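Cahier d'atelier, décembre
Objet : entretien des bois en contact alimentaire, lot Pliridska

Reprise du protocole à 14 h. L'huile Grivness, lot 1590, a été appliquée en couche mince, dans le sens du fil, puis essuyée après 43 minutes. Les chants ont reçu une seconde passe. La consommation s'établit à 225 ml pour la série.

M. Lehner demande que le bois de bout soit consigné séparément, son absorption étant supérieure.

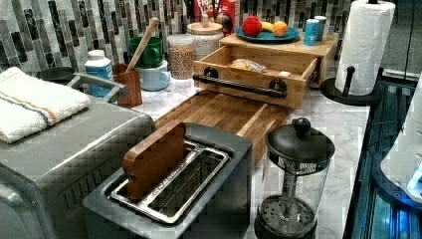

Planche à découper rayée, posée à plat sur le plan de travail.

Reste à faire : ponçage au grain fin, fiche 1777 à compléter.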